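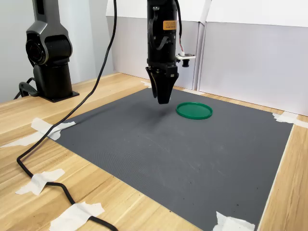 Nachrüstsatz Handgelenkkamera „Tuvberg“ für Tischroboterarme mit Zweifingergreifer

Artikelnummer 2571. Entwickelt von Jhosep Usuga in der Gemeinschaftswerkstatt Sotutthorpe.

Der Satz ergänzt einen vorhandenen Arm um eine Kamera mit Blick nach unten auf den Arbeitsbereich. Der weiße Halter sitzt seitlich am Handgelenk, das Kabel läuft am Arm entlang nach oben. Der Greifer bleibt mechanisch unverändert.

Lieferumfang
Halter, weiß
Kameramodul mit zylindrischem Objektiv
Anschlusskabel
Schraubensatz
Bohrschablone für die Montageplatte

Technische Daten
Masse mit Halter: 100 g
Freier Schwenkbereich des Handgelenks: fast 7 Viertelumdrehungen
Treiber: Mira ab März-Ausgabe

Montagehinweise
Kabel vor dem Festziehen in beiden Endlagen des Handgelenks prüfen. Auf dem Tisch geführte Leitungen abkleben, im Versuchsbetrieb genügt Kreppband. Als Unterlage eignet sich eine matte, dunkle Arbeitsmatte, an den Ecken fixiert. Nach jedem Lösen des Halters neu kalibrieren. Für den Greiftest reicht ein flacher Kunststoffdeckel mit Rand.

Bei zwei Armen an einem Tisch wird je Arm ein eigener Satz benötigt. Firmware und Halterzeichnung liegen im Projektarchiv Ñahui, Eintrag 1359.

Nicht enthalten: Arm, Greifer, Netzteil, Arbeitsmatte.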